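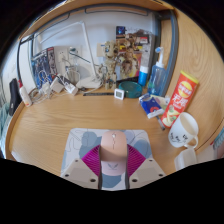 A peach-pink mouse and a patterned pad on a wooden desk, with a canister of chips close by.

Desk Week is back in March

Office Life | Trimthorpe Building News
March
By the Trimthorpe newsletter desk

Desk Week returns to the Stullmont floor this March, and this year it covers the small stuff: mice, mouse pads, cables, cups and snacks. Drawers and filing cabinets were done last fall and are not included.

The idea is the same as before. Everyone takes a little time at the start of the day to clear the desktop, wipe it down and put back only what gets used. Cleaning supplies will be on the shelf by the copy room from 8:30 a.m. Please return the spray bottles when you finish, as we have 14 of them for the whole floor and last year several ended up in desk drawers until summer.

Mice and pads

A mouse picks up more grime than most things on a desk. Unplug it or switch it off before cleaning. Use a cloth that is damp, never dripping, and go over the top and both sides where the thumb and fingers rest. A dry cotton swab gets into the gap around the scroll wheel. Turn the mouse over and wipe the feet too, which collect a gray ring of dust that makes the pointer drag.

Light colors show marks sooner. If you have a pale pink or white mouse, a quick wipe every couple of weeks is easier than a long scrub twice a year.

Cloth pads can be washed by hand in the sink with a drop of dish soap. Rinse well, press between two towels and leave flat overnight. Do not put them on the heater — the backing curls and will not go flat again. Pads with a hard or coated surface only need a wipe. If you are not sure which kind you have, start with a damp corner of cloth and see how it takes the water.

Pads that are fraying or have lost their grip can be swapped at the supply window. Prukwood has sent a new batch in plain gray and plain blue. There are no patterned ones in the order, so anyone who likes a pad with some color on it should hang on to the one they have or bring one from home. Personal pads and mice are fine at any desk.

Wood desktops

The wood desks should be wiped along the grain with a barely damp cloth and dried right away. Please skip the alcohol wipes on these, which leave dull patches. The wipes are meant for phones and door handles. Cup rings that do not come off with water can be reported to the front office, and someone will look at them during the week.

Snacks

Food at the desk is still allowed. After the ants in the east corner last year, we ask that anything opened be kept in something that closes. Chip canisters with a lid are fine as they are. Bags should be clipped or put in a box. Crumbs and salt get under mouse buttons and into keyboards, and the Sibiya repair bench says sticky buttons are still its most common request from our floor.

Empty cans, tubes and wrappers go in the kitchen bins, and the small baskets under the desks are for paper only.

Old equipment

A collection box for mice, keyboards and chargers that no longer work will stand next to the elevator all week. Take the batteries out first and drop them in the jar on top. Working items you no longer want can go on the table in Room 101, and anyone on the floor may help themselves. Whatever is left at the end of the week goes to Sibiya for parts.

Desks used by more than one person should be left with the mouse and pad in place and everything personal taken off by 5 p.m. There is a lost and found shelf in Room 101 for the rest.

Recent items
Supply window: new spring hours
Kitchen shelves, a reminder about labels
Bike storage on the Stullmont side
What goes in the paper baskets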